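首页 课程 讲义下载 实训安排 联系我们
分类:餐饮服务与陈列 / 冷餐台布置

第四讲 小型自取台的分区与托盘配餐

一、适用范围

本讲讨论单桌自取台,即在一张桌面上同时完成陈列、取用和装盘的布置形式,常见于会议茶歇、培训间歇和小型接待。热菜保温台、现制饮品台不在本讲范围内,见第六讲。课堂练习沿用Beltutley会议中心茶歇项目的品类表,供餐人数为60人,分批取用。

二、术语

陈列器具:用于展示并容纳食品的架、篮、盒。
装盘位:桌面上预留给托盘的区域,取用者或服务人员在此完成组合。
取用路径:手从装盘位到陈列器具再返回的移动线路。
背高:陈列器具最高点至桌面的垂直距离。
补货侧:服务人员补充食品时所站的一侧,一般与取用侧相对。

三、分区原则

1. 装盘位先定,其余后定。先放托盘,再围绕托盘安排器具。次序颠倒时,托盘往往被挤到桌角,取用路径变长且互相交叉。

2. 高器具靠后。饮料架、立式展架置于补货侧,低矮的篮和盒置于两侧或前方。背高超过22厘米的器具不得放在取用侧。

3. 同类集中。独立包装的零食归入一个容器,不与裸装食品混放。裸装或半包装食品各用单独的篮或盘,底部加衬垫。

4. 重物短路径。瓶装饮料、罐装食品的重量大于面包和零食,应布置在离装盘位最近处。

5. 路径不跨越。取任一品类时,手臂不应从另一品类的裸装食品上方经过。确实无法避免时,被跨越的一方须加盖。

四、器具选择

饮料架以两层阶梯式为宜。单层排列时后排标签被遮挡,取用者容易误拿;三层以上重心偏高,桌面受碰撞后有倾倒可能。架体材料不限,但须便于擦拭,边缘无毛刺。Revach系列的展示架层深可调,本校实训室现有2台。

编织篮适合放三明治、小面包和箔纸包装的食品。篮口应大于食品外缘,食品取出时不得刮擦篮边。篮体难以彻底清洗,接触裸装食品时必须铺一次性衬纸。

长方形盒适合袋装零食。袋子宜竖放或斜放,标签朝向取用侧。堆放过满时,取一袋会带出相邻数袋,装填量以不超过盒沿为准。

托盘选浅色、带边沿、圆角的型号。浅色便于检查残留物,边沿防止瓶体滑出。

五、布置实例 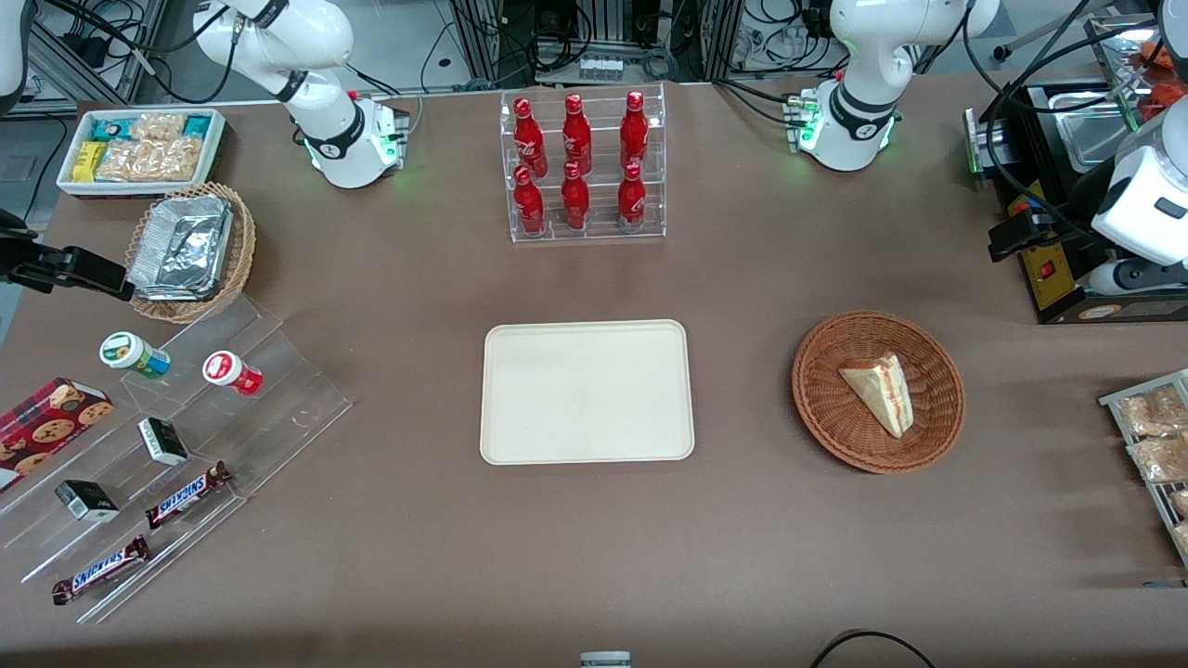

装盘位的位置决定整张桌面的取用路径,检查布置时应从这一项开始。合格的布置中,托盘到各器具的路径呈放射状,互不重叠。本例将米白色空托盘置于桌面中央,两层透明亚克力饮料架紧接其后,上下层各放三瓶可口可乐,符合“高器具靠后”与“重物短路径”两项。三明治单独放在托盘右侧的圆形编织篮内;袋装零食集中在左上角的白色长方形容器中,与三明治分置托盘两侧。容器下方的椭圆篮放铝箔盒,盒上有箔盖。按第三节第5条,从托盘取零食时可能经过铝箔盒上方,有盖即可接受;若改用敞口盒,则应将两者位置对调或拉开间距。

六、配餐次序

(1)核对托盘:表面清洁,无水渍。
(2)放饮料:瓶体靠托盘后缘,瓶身标签朝前。
(3)放主食:三明治置于托盘前部,尖角不超出边沿。
(4)放零食:填入剩余空位,不压主食。
(5)复核:端起托盘前确认瓶体稳定。

饮料先放,是为了在托盘空载时确定重心。主食先放而后补瓶,瓶底容易压到包装。

七、作业

1. 按Jankauskaitė品类表绘制一张单桌布置图,标出装盘位、补货侧和全部取用路径。
2. 在图上标出所有跨越点,逐一写明处理方式。
3. 阅读Umetden案例,说明其饮料架移至取用侧后对第三节第2条的影响,篇幅不限。

作业于10月内交至Laimutė Mägi处。布置图比例及图例要求见教材第47页。器具借用由Mārtiņš Vasiliauskas登记,归还前须清洗晾干,编织篮内的衬纸一并清除。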